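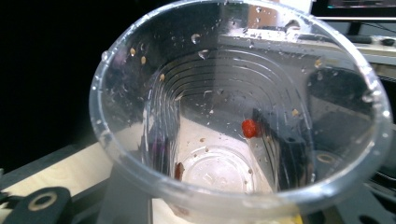
## Thread: Is this cup done, or does it go round again?

**pipsqueak_Sodmont** wrote:

Settle something for our house. Clear plastic cup, ridged inside, pale yellow seeds stuck to the walls, a red blob hanging on halfway up and a darker bit of what I take to be skin near the bottom. I say swill it out and use it again. My other half says it is a single-use cup and has been used singly, and that I am turning into my mother.

For context, we get through a lot of these at the allotment lunches and I have 191 of them in the shed. I counted. It was raining.

**gagnon_gravy** wrote:

Seeds stuck to plastic are the devil's own glue. Fill it with warm water, a drop of washing-up liquid, leave it while you do the rest. Don't go in with a scourer or you'll have a frosted cup for life.

**Kikcombe Ken** wrote:

> swill it out and use it again

No. Thin ridged plastic like that holds on to muck in every groove. You'll never get a sponge flat against it. Recycle and buy six decent tumblers from the charity shop.

**pipsqueak_Sodmont** wrote:

Ken, I have 191 cups. I am not in the market for tumblers.

**mlazarevic** wrote:

Bottle brush. The narrow sort, bent a bit at the end. I do 12 cups in the time it takes the kettle to boil and I am not a quick person.

What was in it, by the way? If it was tomato I'd rinse it cold first. Hot water just seems to set the pulp, at least in my sink.

**pipsqueak_Sodmont** wrote:

I have been assuming tomato. I wasn't at that end of the table. Anyway, while we're at it, the second half of the argument is about the scraps. Red chunks, plus some flat tan-brown pieces, all sitting on the white insert with the little round holes, in the round pot with the silvery rim. And the clear box behind with the yellow cartoon chap on it, lid off.
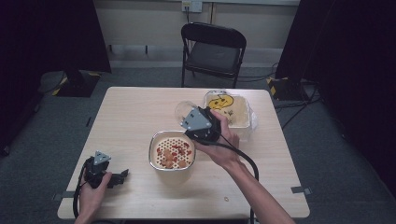
*Photo: Mateja Lazarević*

My view is that anything on the holey bit is draining and therefore still food. The opposing view is that it's a bin with ideas above its station.

**gagnon_gravy** wrote:

If it has holes and it's got food on it, it's a strainer. If it's been there since lunch it's compost. Both things can be true of the same pot on the same day.

**Kikcombe Ken** wrote:

What are the brown bits? Bread? Mushroom? I wouldn't put them in the cartoon box until somebody owns up. Those clear boxes smell of the last thing you had in them until the end of time. I had one that was onion from April onwards.

**mlazarevic** wrote:

Ken, you said the same about my Clavesix tub and it was fine after a night with bicarb in it.

**Kikcombe Ken** wrote:

It was not fine. I ate a flapjack out of it.

**threadbare_2** wrote:

Can I ask about the insert? I've got one with the same sort of grid of holes and bits dry in them and have to be poked out one at a time with a cocktail stick. Is there a trick or is this my life now?

**gagnon_gravy** wrote:

Turn it over and run the tap through from the back. Old toothbrush for whatever's left. And take it out of the pot to do it, I watched my brother-in-law spend ten minutes washing one in place and all he did was make soup.

**mlazarevic** wrote:

Seconding the toothbrush. Label it, though. Trust me on the label.

**pipsqueak_Sodmont** wrote:

Right, verdict so far: cold rinse, bottle brush, scraps to the heap, bicarb if I'm feeling fancy. Ken abstaining on grounds of flapjack.

**Kikcombe Ken** wrote:

I'm not abstaining, I'm voting against. Put the cups in the recycling.

**pipsqueak_Sodmont** wrote:

190 now. I trod on one.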